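December 2021

Day one of the great sort-out, and I ache in places I'd forgotten I had. I've been promising since June that I'd clear the kitchen before the new year, and this morning I finally put the radio on, tied my hair up and started pulling everything out of the cupboards. Why do I own four colanders? I only ever use the blue one.

The recycling was the worst of it. I'd let it build up by the back door all through November, what with the bad knee and then the rain, and there was a bag in there I could barely lift. Okotholm council have changed the rules again too, so now it's bottles in one tub, tins in the other, lids back on, labels can stay. Last year it was lids off! I spent a whole winter picking lids off things for no good at all.

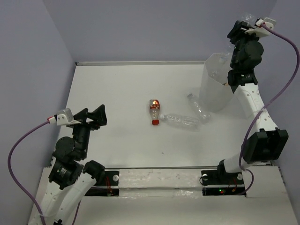 Bello Nwachukwu rang while I was up to my elbows in it and told me I was making a meal of the whole business, that plastic is plastic and they squash the lot at the depot anyway. He may be right, but then his tub got left on the pavement twice in the autumn with a sticker on it, so I'm not taking lessons from him. We had a good natter all the same. He's coming for dinner on Boxing Day and bringing the sprouts, which suits me very well because I can't stand peeling the things.

After he'd gone I worked out what I've been spending on fizzy water. I wish I hadn't. I had the Drerkavel receipts in the drawer, all curled up, and over the year it comes to 951 bottles between me, the grandchildren and that barbecue. Nine hundred and fifty-one! I read it out loud to the cat. So that's my first resolution sorted – a jug in the fridge with a bit of lemon in it, and the children can like it or lump it.

I also found the good tablecloth, behind the slow cooker, with a candle melted on to one corner. I've tried brown paper and a warm iron and it's come up better than I expected, though you'd still notice if you were sitting at that end. I'll put Bello there.

Lunch was the end of the soup, standing up, and then I went back in for the food cupboard. Half of it was packets inside packets inside packets. I had a bag of Poojary chickpeas in there that I'm sure came with me from the old house, and 37 stock cubes, all chicken. I chucked the chickpeas and felt guilty until teatime.

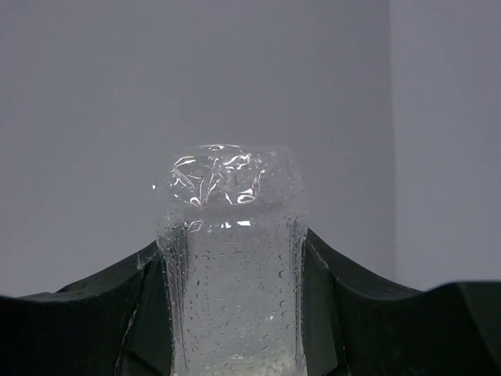

Tomorrow's jobs

Post the cards, second class, and stop fretting about who sent one last year. Ring the surgery about the knee. Take the spare colanders to the charity shop (keep the blue one!) and ask if they want the bread maker while I'm there. Get 50 pence pieces for the pudding, new shiny ones if the post office has any. Put the bins out tonight, not in the morning in my dressing gown.
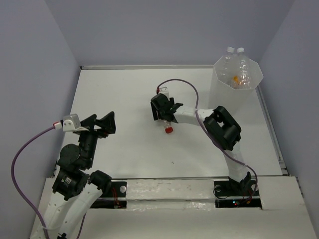 Later, in bed

Couldn't settle, so I'm writing a bit more. The kitchen looks enormous with everything put away and I keep wanting to go down and have another look at it. I've got the Cenorach catalogue here and I've folded down the page with the glass storage jars, but they're asking £200 for the full set, so I think I'll carry on saving jam jars. Frost on the skylight already. Must remember to bring the geraniums in.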